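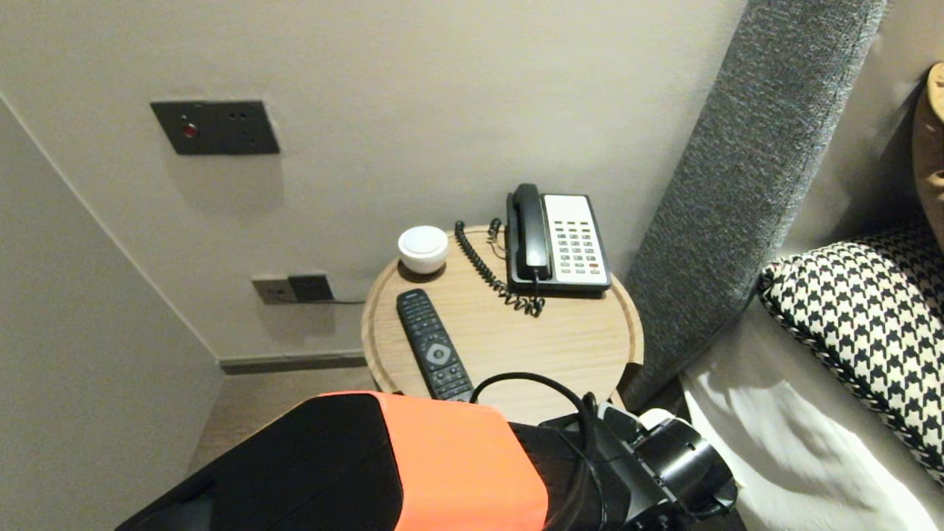 7 min read

Trirken arm with Pletby fingers: a buyer's review from the hotel side

By Mohammed-Awal Amoah
November 19, 2024

I buy things for a hotel. Most of the time that means pillows, kettles, and the little rubber feet that go under luggage racks. In February the owners of the Barbier, which has 80 rooms and one elevator with opinions, asked me to look into a robot arm that could reset the bedside tables. Someone had been to a trade show. I have now lived with a Trirken arm on a rolling base, fitted with the Pletby two-finger gripper and run by the Irno software, long enough to have feelings about all three, and a spreadsheet with more tabs than I am proud of.

If you are here for joint speeds and repeatability charts, the manufacturer has plenty. I'm writing for the person who has to put a purchase order in front of an owner and then stand near it for the rest of the year.

What we asked it to do

The bedside job sounds tiny. Put the TV remote back where it belongs, leave the phone alone, don't knock anything onto the carpet, go away. A person does it without noticing they've done it, usually while thinking about lunch.

For an arm it is a surprisingly mean bit of work. Our tables are round with a raised rim, so you can't slide anything off the side. The phone has a coiled cord that goes wherever it pleases, and a black cord next to a black remote is the kind of thing that keeps a software person employed. The headboard slants out on one side and the wall crowds in on the other. I had budgeted for a robot. I had not budgeted for a corner.

My advice, if you're still at the planning stage: measure the corners first. I measured the doors, the corridor, and the elevator, and felt very professional. Then we rolled the base up to a bed and found that the arm's elbow wanted to be exactly where the headboard was. We got around it by approaching from the foot of the bed at an angle, but it took two weeks of fussing, and two weeks of fussing is a line item whether you write it down or not.

The arm

The Trirken is a good, dull arm, and I mean that kindly. It moves slowly near furniture, stops when you lean on it, and starts again when you've apologized. The housing is black with a bright orange panel on top, so you won't lose it in a hotel room. Guests' children adore it. Guests are more divided.

My main gripe is cable management. One cable runs over the top of the housing in a big loop, and I spent the first month waiting for it to snag on a lampshade. It never has, but I've moved every lampshade in the trial rooms anyway, so one of us is well trained. There's a clip kit sold separately. I would like to meet the person who decided it should be sold separately.

Noise is fine. It's quieter than our vacuum cleaners and a good deal quieter than our ice machine. The brakes let out a clunk when you power it down, which makes everybody in the room look up the first time and then never again.

The base is heavier than the brochure's cheerful photographs suggest. It goes over door thresholds if you take them at a run. Housekeeping worked out the technique before I did and declined to share it for several days.

The fingers

I have more to say about the Pletby fingers than I expected to, and most of it is good. They're matte black, with a speckled gray grip surface down the inside edge. That textured strip is what you're paying for. Remotes are smooth, slightly greasy objects with rounded backs, and the plain fingers we tried first treated them like bars of soap.

A spare set costs us $61. I put two sets in the first-year budget and feel fairly clever about it. The strip picks up lint from bedspreads and wants wiping down at the end of a shift. If you skip that, the grip gets worse gradually, and you'll blame the software for a week before somebody finds a cloth.

There are slots cut into the outer faces of the fingers. The manual says they're for accessories. The accessories page of the catalog has one accessory on it, and it's a different color of finger.

Where they struggle is flat things. A remote lying on a tabletop doesn't give two fingers much to work with, and the arm has to come down low and straddle it without scraping the finish. Finish matters to owners. I got a quote for refinishing one oak tabletop and kept it pinned above my desk through the whole trial, as a sort of devotional image.

The software

Irno is where the money goes after the money has already gone. You teach it a job by guiding the arm through it by hand, many times over, with things moved around a little in between. It wants variety: remote turned one way, then the other, remote near the edge, second remote lying about for no good reason. It wants sun on the table and it wants shade. It especially wants the awkward arrangements you'd be embarrassed to find in a room that was supposed to be ready.

The sales material says a simple task needs 300 demonstrations. We stopped at 1000 and I still wouldn't call it graduated. A fair share of those went into clutter, things sitting over or against the remote so that the arm has to think about what's in the way before it closes its fingers. For a few days we used a big wooden block for this, on the theory that guests leave books, trays, and whatever they bought at the market on top of the remote. I can now report that I've spent paid hours arranging a block over a remote control, nudging it slightly, and arranging it again. My mother asked what I did that week and I told her procurement.

What Irno does well is keep its records tidy. Each attempt is saved with the wrist camera's view, and you can scroll through them and see what the gripper had in front of it when things got interesting. As a buyer I've found that more useful than any of the dashboards. When the supplier tells you a problem is lighting, you can go and look at the lighting. Glare on a glossy tabletop is real, and it does wash things out. Curtains are cheaper than a second camera. Try curtains.

The interface itself was plainly designed by someone with excellent eyesight. Bring glasses. The button that saves a session and the button that discards it are neighbors, and they look like twins. I've raised a ticket on this and received a very polite reply thanking me for my passion.

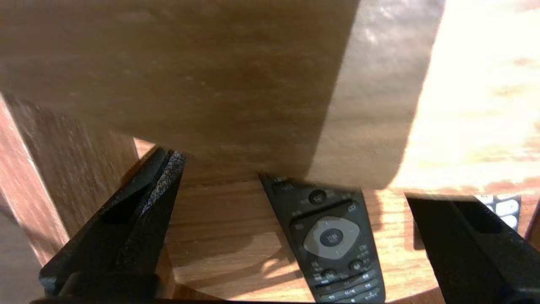
What it costs once it's in the building

I'm not going to print our price for the arm. We negotiated, you'll negotiate, and neither of us will ever know who did worse. Here's what I left out of my first budget, in the order it came back to bite me.

Somebody's time. Demonstrations don't make themselves. We took one person off linens for part of each day, and linens noticed. Put that salary share on the sheet at the start, in a cell you can't hide.

A room. You can't train in rooms you're selling. We kept one out of inventory longer than planned, and the revenue manager still brings it up in the elevator, which is slow enough that he gets to finish.

Matching furniture. Our trial room had one style of bedside table. The rest of the hotel has whatever the rest of the hotel has. If your rooms don't match, either train on every version or accept that your robot has favorites. I now ask about table height in meetings where nobody else wants to discuss table height.

Spare remotes. Buy a bag of them. They lead hard lives.

Shipping and insurance. The arm arrives in a crate the size of a chest freezer, and the crate has to live somewhere if you want the warranty to mean anything. Ours lives in the banquet store under a tablecloth and has twice been set for dinner.

Support. The Irno subscription includes a help line that answers quickly and knows its stuff. The Trirken help line answers quickly. Ask for both in writing, with the hours, in your own time zone.

Would I buy it again?

For the Barbier, one unit, yes, with a different budget and less talk about savings. As a way to replace housekeeping labor it doesn't add up, and I wish vendors would stop letting owners believe otherwise over canapés. It handles one small job, slowly, in rooms it has been introduced to. It's a decent way for a hotel our size to find out what this equipment wants from a building before the next generation turns up with a bigger price tag and, I assume, another orange panel.

If you run fewer rooms than we do, rent. Trirken's dealer offered us a rental only after I'd signed, so ask early and ask twice. If you run a lot more and your furniture is all the same, you're in better shape than I was, and you should try it on your worst corner before you let anyone demonstrate it on your best one.

Scores, for those who scroll straight to them

Trirken arm: four out of five. Loses one for the clip kit.

Pletby fingers: four and a half. Wipe them.

Irno software: three and a half, rising to four if they ever move that discard button.

Bedside tables, existing: two. They were here first, though, and they're staying.

Next up is a luggage cart with a motor in it. The owners have been to another trade show.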